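About Gourlay

Gourlay is a training and testing center for household robotics. We are based at Uvgate, in a converted dairy building on the Lolldale road, and we prepare two-armed humanoid robots for ordinary domestic work: laundry, dishes, bed making and the care of floors. Our clients are residential care providers and the companies that supply them.

Our staff of 24 includes operators, mechanical technicians and a safety office that reports directly to the director. The safety office may stop any session at any time. No operator is required to agree with the decision before the work stops.

Our laundry program

Laundry is the oldest of our programs and the largest. Loading a front-loading washer calls for reaching, gripping soft material and working close to a hinged door, often with the robot low to the floor. 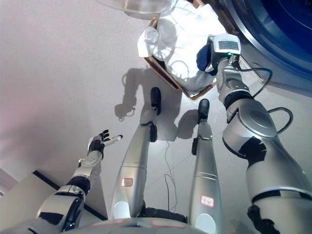
Laundry program, Uvgate: white items at the washer, ready for loading.

The Lolldale incident

We believe that an organization of this kind should state its failures in the same place it states its services. In March, during a laundry session in our Lolldale room, a robot known to staff as Ava failed to release a wet sheet after placing it inside the drum. The hand reported that it was open. Two fingers had in fact remained closed. When the arm withdrew, the sheet drew tight, the washer was pulled forward and the open door struck the forearm. An operator standing nearby stepped clear and was not hurt. The washer door and one wrist joint had to be replaced.

Our review found a worn tendon in the hand and, more seriously, a weakness in our own procedure. The release signal had been taken from the motor alone, and there was no separate check at the fingertips. The log also showed that the same hand had completed 2,718 grip cycles since its last inspection, well past the interval we had set for ourselves. The reminder had been sent to a mailbox that was no longer read.

All laundry work was suspended for 74 days. It resumed under the following rules, which remain in force:

Release is confirmed by a second sensor before the arm may withdraw.
Pulling force is limited whenever a hand is inside or near a drum.
Hands are inspected by cycle count, and an overdue hand cannot be started.
Operators remain outside the marked reach line while the arms are powered.
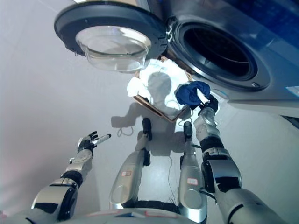 Handling a blue cloth in front of the open drum.

Reporting and visits

A full copy of the review is available to clients and to other laboratories on written request to the safety office. Near misses are now recorded on the same form as incidents and are read aloud at the monthly staff meeting.

Visits to Uvgate are by appointment. Visitors are asked to wear closed shoes and to report to the front desk on arrival.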